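Right, thread time. I promised an update on what our club has been up to this term and I keep putting it off, so I'm doing it on the bus home with 12% battery. Wish me luck.

For new people: we're a student club, we meet on Sunday, and our project is called Paisan. Two arms, one table, and the job is sorting small fiddly stuff into a container without anybody stepping in to help. Rubber bands, cables, that kind of thing.

Rubber bands were my idea and everyone has now forgiven me, I think. They lie completely flat, so the fingers have to come in really low, and if you're a hair too high you close on nothing. Too low and you're pushing the table.
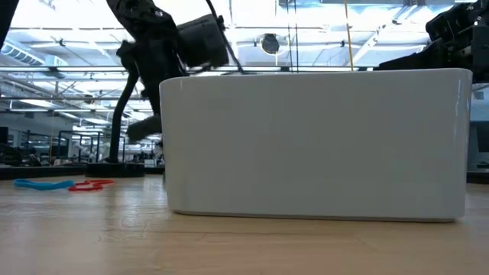 Kelly Falcão wrote the first version of the approach move and it was lovely and smooth and very, very slow. You could go and make a tea. So this month she's been speeding it up bit by bit and I've been the person sat next to the stop button looking nervous.

Our target for the end of term is 200 clean picks. A clean pick means up off the table, over the rim and let go, with no touching it again afterwards. We argued for an entire evening over whether catching the rim on the way past should count. (It doesn't. I lost.)

Nuanchan Intarasuk keeps the log and she is strict. We've got 644 attempts written down so far, good and bad, and she won't let us delete the embarrassing ones. Fair enough, they're the ones we learn from.

Best thing I've learned this term — run the left arm on its own, then the right arm on its own, and only then both together. We skipped that in the first week and spent ages blaming the wrong arm for everything.

Cables are a whole different headache. A rubber band is one thing. You pull on one cable in a tangle and three of its friends come along too, and now the other arm's plan is rubbish because nothing is where it was a second ago.

Kelly's fix is to have one arm wait with its gripper open until the other one has finished pulling and backed off. Simple! It costs us time on every go but the drops went right down, so it stays in for now.
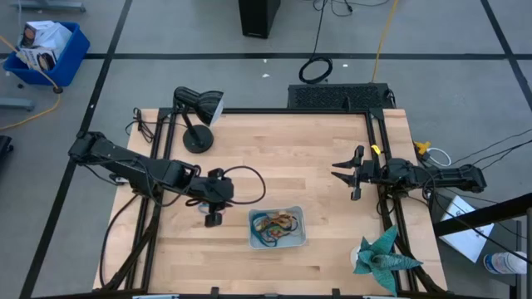 Do you need to be able to code to join?

Half of us couldn't when we started. There's plenty to do with setting up the table, keeping the log and working out why a pick failed, and someone will sit with you if you want to pick up the coding side as you go.

Other news: we've entered the Drundberg student cup! Teams of up to five, and there's a £300 limit on anything you add to your kit. We've spent most of ours on fingertip pads, which wear out faster than I'd like.

Last year's winners were Hilico, who everyone says are terrifyingly organised. We have a shared folder called "new new final". So we'll see how that goes.

Next job is getting the two arms to pass something between them. I reckon it'll take us most of February. Nuanchan reckons longer and she's usually right, annoyingly.

My stop's coming up — more after the next session, if I remember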